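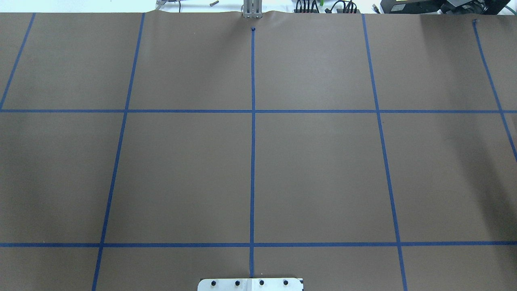 Stone handling at our club, part two

October 9, 2022

The first part dealt with the ice. This one deals with matching stones, which I left out because the measurements were incomplete.

We throw 16 stones per sheet, and in theory each pair should curl and run the same. They do not. Over the summer I put together a simple test: one thrower, one handle colour, one line, the same broom, draw weight. Each stone is thrown 12 times and timed hog to hog, and the final position is measured from the tee with a tape. Valdis Stankevičius did all the throwing, as his release varies less than mine. Maarja Urbonaitė held the stopwatch.

Times within a single stone were steady. Between stones they were not. The red pair that Toom's team uses for lead rocks finished almost 100 cm apart at the same split time. That is enough to turn a centre guard into a stone that bites the rings. Stone five on yellow is straight. Everybody at Warner knew this already, but now there is a number next to it.

Some notes on method. The ice was pebbled before each set and two stones were thrown to break it in. No sweeping. We turned every stone the same way, in-turn only, so the results say nothing about out-turns. I would not trust the curl figures after the eighth throw of a set, when the path had begun to flatten and everything ran straighter.

We swapped the slow red with a spare from the rack and repeated the test. The gap is smaller and I think the new pair is good enough for third stones. The old one is now a second's stone on the same sheet.

Still to do: out-turns, hit weight, and the whole of sheet two. The running bands on yellow five need looking at before anyone sands them. If you skip on Sheet one before March, ask for the list, it is taped inside the scoreboard cupboard.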